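Guest House Rikdale > Rooms > Gallery > The round bedside table

This site uses cookies to remember your language. Accept / Settings

The round bedside table
3/10/24, by Davoud Taheri

Many guests ask us for more pictures of the small corner beside the bed, so I have prepared this page. The table is the Pistura model. My colleague Évan Delorme found it in a shop in Filcombe and paid 227 for it, which I considered too much at that time. Now I like it more than the bed.
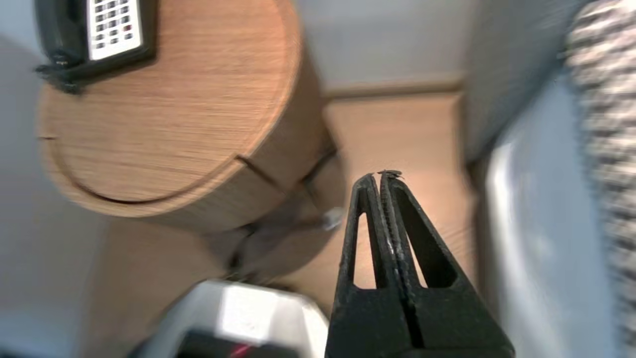

We wanted round furniture in this room for a simple reason. The old table had sharp corners, and in the night people walked into it. The wood is light, so it goes well with the floor, and I clean it with a cloth and a very small amount of soap. Please do not put hot pans on it.

The telephone stays. Évan wished to remove it, but our older guests like to call the reception without searching for their glasses and their mobile. For the kitchen, dial 67. For the reception, dial 100.

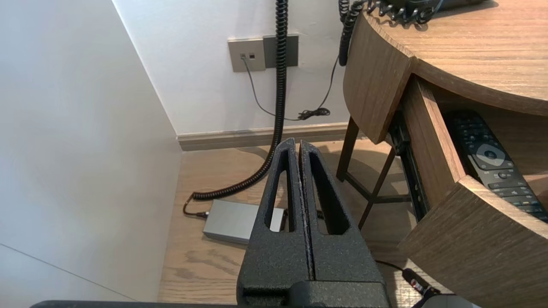

Behind the furniture: wall plate, coiled cords and the flat gray box on the floor.

I know that the cables are not beautiful. In April I will ask the electrician to make them shorter.

The drawer is for the remote control, and we ask you to return it there before you leave. In the room Alemneh it was lost two times under the mattress.

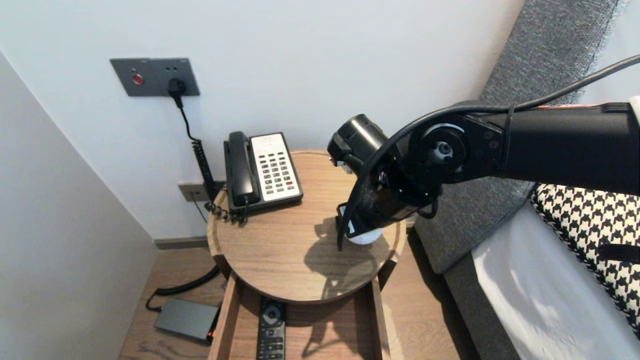

There is also enough place for a book and for your glasses. If you need a second lamp, tell us in the morning and we bring it the same day.

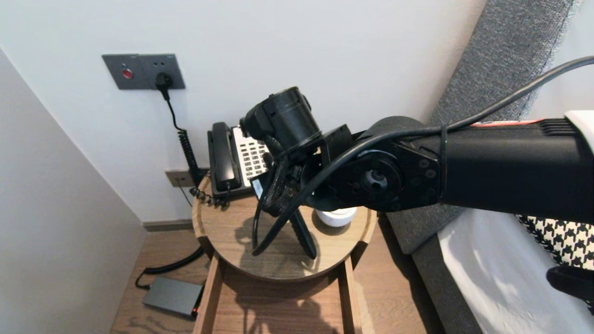
The corner by the gray headboard, with the telephone and a small white cup.

Recent in Gallery
The breakfast room after painting
New curtains in Alemneh
Our garden chairs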